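September | by Panagiotis Deligiannis

Part 3: Getting the old tower ready and running your first backup

Welcome back! By now you should have your pile of old phones, camera cards and thumb drives sorted into one box (Part 1) and a rough plan for your folders (Part 2). In this part we turn a retired desktop PC into the machine that holds it all. I run mine on Dradura, the free edition, and every menu name below comes from that. If you use something else the order of things still holds, you'll just have to hunt for the buttons.

Set aside an evening for the setup and then a whole night for the first copy. Mine was still chugging away when I came down for coffee.

What you need

- The old desktop, with its power cord
- One new hard drive for the family files (I bought mine at Haugen, and the guy there let me swap it when I'd picked the wrong size)
- A thumb drive for the installer, which gets wiped, so check it first
- A network cable long enough to reach your router
- A monitor and keyboard, only for the first hour
- A Phillips screwdriver and a soft paintbrush
- Masking tape and a pen

3.1 Opening the tower

1. Shut the computer down, pull the power cord out of the wall, and hold the power button in for a few seconds. That drains whatever is left in there.

2. Unplug everything else from the back. If you're not sure what went where, put a bit of masking tape on each cable and write on it. I always think I'll remember and I never do.

3. Pick a table you can leave alone overnight. The dining table is a terrible choice and I've used it every single time.
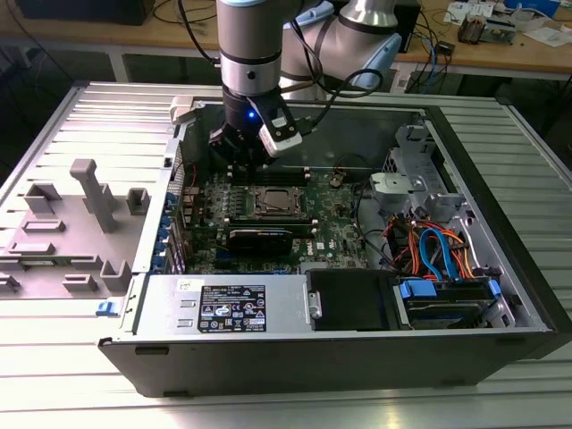 4. Before you unscrew anything, write down the model number from the back of the case and look up how many drives it will take. My first attempt had room for one and I'd bought two, so off I went to the store again. Once you know, take the side panel off and lay the tower down with the open side up, same as the one on the slatted metal table, and you'll be looking straight down at the green motherboard. It's so much easier than crouching next to an upright case with a flashlight in your teeth! Put the screws in a cup.

5. Brush the dust out gently. Go easy around the fans and hold the blades still with a finger while you do it. If you have a vacuum, keep the nozzle near the case to catch what comes off, but don't poke it inside.

CAUTION: Touch bare metal on the case before you put your hands in, and do it again every time you come back from walking across a rug. I also take my sweater off, whatever the temperature in the room.

6. Slide the new drive into an empty bay and screw it in on both sides. Two screws on one side will hold it, sort of, but it will hum at you forever.

7. Connect the drive. One flat data cable goes to the motherboard, one wider power plug comes from the power supply. Both only fit one way around. If you're pushing hard, stop and flip it.

8. Give the other cables a light press where they meet the board. An old computer that has been carried up and down the basement stairs often has one that's worked itself half out.

Note: Leave the processor alone. It's the part under the metal lid, held in a square silver frame, and there is nothing in this guide that needs you to open that frame or lift the lever along its edge. People write to me asking if they should change the thermal paste "while they're in there." If the machine ran fine when you retired it, I'd say no. You can always do it next year.

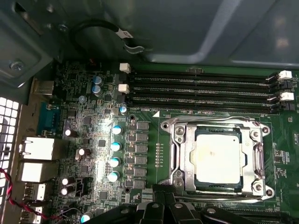

3.2 First start and install

1. Leave the side panel off for now. Stand the tower up, plug in the monitor, keyboard, network cable and power, and put the installer thumb drive in a port on the back. The front ports on old machines can be flaky.

2. Turn it on and start tapping the boot menu key. It's usually F12, sometimes F10 or Esc. You have to be quick and you'll probably miss it the first time. Just restart and try again.

3. Choose the thumb drive from the list. Dradura starts with a gray screen that looks frozen for a while. It isn't frozen! Go get a snack.

4. When it asks where to install, pick the OLD drive, the small one. The new, big one is for your files. Read the sizes on the screen twice before you press Enter.

CAUTION: This wipes the drive you choose. If there is anything on the old drive that you haven't copied off, back out now and go back to Part 1. I lost a folder of my daughter's school plays this way and only got most of it back from my sister.

5. Name the machine. Keep it short and plain, no spaces. Ours is called "attic," even though it has lived in the hall closet for years.

6. Make up a password and write it on paper. I mean real paper, in the drawer with the passports. If you're the only one in the house who knows it, the photos are only as safe as you are.

7. Let it restart and pull the thumb drive out when it tells you to. You should end up at a black screen showing the machine's name and a web address. Copy the address down.

8. From here you can do everything from your laptop. Shut the tower down, screw the panel back on, take away the monitor and keyboard, and move the thing to wherever it's going to live. Somewhere dry with a bit of air. Not inside a cupboard with the door closed, and not on carpet if you can help it.

3.3 Making a home for the files

1. Turn the tower on, wait a couple of minutes, and type the address you copied into the browser on your laptop. Log in.

2. Go to Storage, then Add Drive. The new one will show up as "unused." Click it and choose Format. Then go for the default type, whatever it offers. I've read pages and pages of arguments about this and for family photos it makes no difference at all.

3. Make three shared folders: Photos, Papers and Everyone. Photos is for the archive, Papers is for scans, and Everyone is a dumping ground so the kids don't put their game clips in with your mother's wedding pictures.

4. Add a user for each person in the house. Give everybody read access to Photos, but keep the right to delete for yourself (and maybe one other sensible adult). You'll thank me the first time somebody "tidies up."

5. Open the Photos folder from your laptop and drop one picture into it. Open the picture from there. Delete it. If all of that worked, you're in good shape.

Note: If you have a Prundlow router, it likes to hand the tower a new address every time the power goes out, and then your laptop can't find it. Look for "Reserved devices" in the router settings, tick the box next to the tower, and save. Other routers have the same thing under some other name.

3.4 A small test first

Please don't throw the whole collection at it on the first go. I know you want to! I did, and I spent a weekend working out which half had made it across.

1. Pick one folder with a decent mix in it, some photos, a few videos, a scan or two. My test folder is our trip to the lake, 299 files.

2. Copy it over and let it finish.

3. Compare the number of files on both sides. On Windows, right-click the folder and choose Properties. On a Mac, click it and press Command-I. The numbers should match exactly.

4. Open a handful from the copy, and make sure one of them is a long video. Play the end of it as well as the beginning. A broken copy often plays fine right up until it doesn't.

If the numbers don't match, check for hidden files before you panic. Phones and cameras leave little helper files all over the place and some computers count them while others don't.

3.5 The first big backup

1. Plug your laptop into the router with a cable if you can. Wi-Fi works, it's just slow, and a laptop that wanders off to the kitchen halfway through is asking for trouble.

2. Turn off sleep mode on the laptop. Turn off automatic updates too, just for tonight.

3. In Dradura, go to Jobs – New Job – Copy, and point it at your main photo folder. Set "Verify after copy" to on. It's off by default, which I will never understand. It takes longer and it's worth it.

4. Under Limits, set the batch size to 1,000 files. You get a line in the log after each batch, so if something goes wrong in the night you only have to look through one batch to find it.

5. Start the job and go to bed.

6. In the morning, open the log and scroll to the bottom. You want to see "Finished" and a zero next to Errors. I had 7 errors on mine, all from one scratched camera card, and five of those files opened fine after I copied them again by hand.

Note: Don't clear the old phones and cards yet. Keep them in the box until you've done Part 4.

3.6 Setting the schedule

1. Open the job you just ran and click Repeat. I have ours going every night at 2 a.m., when even the teenagers are (mostly) asleep.

2. Turn on email alerts, but only for failures. A daily "all good" message gets ignored after a week, and then you'll ignore the bad one too.

3. Put a note on your calendar to check the free space every few months. When you're under 700 GB it's time to start watching the sales.

One more thing, and I'll nag you about it again in Part 4. A single box in the closet is one copy. If the pipes burst above it, it's gone. The next part covers a second drive that lives at somebody else's house – I use a Varosex case, the plain one with the handle – and how to swap it without turning the whole family into IT staff.

299 shares | 7 comments

More in this guide
Part 1: Emptying the drawer of old phones
Part 2: Folders your relatives can find their way around
Part 4: The drive at your sister's house
Scanning prints without losing your mind
What to do with tapes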